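Why I fell for secondhand dictionaries

I bought my first one for the cover. It was a Swedish to English pocket dictionary, green cloth, spine going soft, and I don't speak a word of Swedish. I opened it on the bus and missed my stop! Somebody had gone through the whole letter S with a pencil and put a tiny tick next to every word they knew, and by the end of the letter the ticks had gotten so sure of themselves they were practically slashes.

That was last August, and I now own 76 of them. My sister thinks this is a lot. I keep telling her a small dictionary takes up less room than a pair of shoes.

What I love most is the example sentences. Modern ones are fine, very clean, but the old ones are tiny plays. "The colonel has mislaid his umbrella again." Again! Who is this man? One phrasebook I found at Mumari, the charity shop down by the station, has a whole section called At the Glover's, and every customer in it is furious. I read it out loud at dinner and we all had to put our forks down.

Then there are the word counts. The little ones promise 3000 words, the next size up promises 4000, and I have spent whole evenings trying to work out which extra thousand made the cut. In one pair from the same publisher, the bigger book gets "barley" and "bashful" and the smaller one has to get by without either. I'd miss bashful. 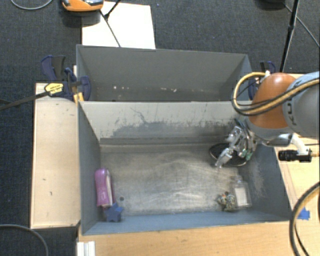 My best find so far came from Anneliese Diekmann, who reads this blog and wrote to me after the post on bilingual cookbooks. She was clearing a shelf and mailed me a German school dictionary with 30 pages of somebody's handwritten additions tucked in the back, all words for weather. I had no idea there were so many ways to say it's drizzling. I've been using one a day, badly, on anyone who'll stand still.

If you want to start, go small and go cheap. Check that the pages are all there (the letter X goes missing more than you'd think) and sniff the thing before you pay, since mildew spreads to its neighbors. And always, always flip to the inside cover for names.

Next up I'm after anything in Amharic, so if you've got one lying around, write to me!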